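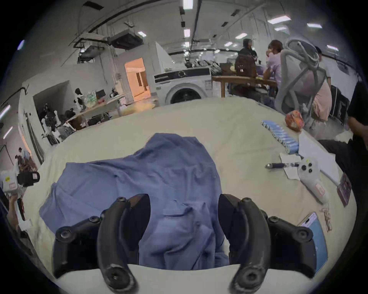 Figure 3. A crumpled blue shirt between the two fingers of the hand-held gripper.

3.2 Collecting the shirt demonstrations

We tried two ways of showing the robot how to fold a shirt, and I'll say up front that I had a favorite going in. The first was remote control: you sit at the Stemer station, move a pair of leader arms, and the robot copies you. The second was simply picking up the Maleston grippers, one in each hand, and folding the shirt yourself (Figure 3). Same kind of fingers, same kind of garment, no robot needed until later.

Remote control is fine for big moves. You can drag a sleeve across a table all day. But cloth is fussy, and when you can't feel the fabric through the arms you end up pinching twice, or pinching air, or pulling up both layers when you only wanted one. With the hand-held grippers we got a little of that feel back — not much, but enough that new people stopped complaining after their first few folds.

8 Comments | 21 Shares

In all we recorded 1,605 demonstrations by hand and 395 by remote control. The split is lopsided, and that's on us: the February sessions at Plelance were planned as half and half, and then everybody kept reaching for the grippers. We threw out 354 of the hand-held ones, mostly where tracking dropped out in the middle of a fold or the demonstrator's own fingers did some of the work (tempting, believe me!).

Every demonstration starts from a messy shirt. We asked people to bunch it up, drop it, and leave it alone, so the collar could land anywhere. We also didn't ask them to clear the table first. Auer, our earlier dataset, used a bare surface, and policies trained on it got confused by a single pen.

Each person did 30 practice folds before we kept anything. I wanted fewer and lost that argument — the early folds are slow and full of second guesses, and a policy trained on them learns to hesitate too. Section 3.3 covers how we lined up the two kinds of recordings in time.

We use cookies to improve your reading experience. Accept | Manage settings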